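Nov 28, 2023

Cold water and other bad ideas

So I have become one of those people. You know the ones – they come into work with wet hair and a slightly mad look, and then they tell you what temperature the lake was. It was 8 degrees on Sunday's little brother of a morning, grey and drizzly, and I'm afraid I have told everybody.

It started with the leisure centre at Garba shutting its pool for repairs. I'd been doing my lengths there for years, very slowly, in the lane with the ladies who chat. When the notice went up I sulked for a bit, then a woman in the changing room said a few of them were going up to Morneck instead and did I fancy it. I said yes in the way you say yes to things you have no plans to do. Then she texted me a map.

Morneck, if you don't know it, is a long thin lake with a car park, a locked toilet block and a great many geese. The path down is all roots. You get changed behind a hedge with your teeth already going, and then you have to walk in, and the walking in is horrible every single time. Ankles fine, knees fine, and then there's the bit at the top of your legs where I say words my mother wouldn't like. After that it's lovely! Well, it's lovely for four minutes, and that's my limit in November. I know people who stay in far longer and I've stopped trying to keep up with them.

I've been writing my swims down in a notebook, just the date and the minutes and whether I saw the heron. Since I started I've clocked up 1,091 minutes, most of them back in the summer when it was no hardship at all. I did the sum twice as I didn't believe it.

The kit is where the money goes, so be warned. I held out against a changing robe until October and then bought an Isine one in navy, and I now wear it to put the bins out. Gloves are a must for me, my fingers go white otherwise. For towels I've gone off the big fluffy cotton ones – they weigh a ton once they're wet and take two days to dry in my hall. Microfibre rolls up small and lives in the car, and a bright colour is easier to spot on a muddy bank. 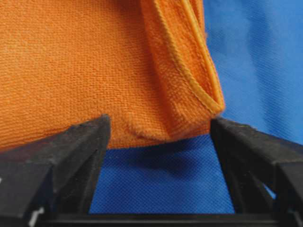

Orange microfibre, up close.

Food matters more than any of it, mind you. I take a flask of tea with sugar in (I don't take sugar anywhere else) and a slab of something stodgy. There's a bakery van, Adach, that parks at the top of the lane some mornings and does a cheese and onion thing for which I'd swim twice as far. If the van isn't there it's a banana and a bad mood.

Next month I'm meant to be doing a dip in a bobble hat with 10 others from the pool. I've got the hat. I'll let you know about the rest.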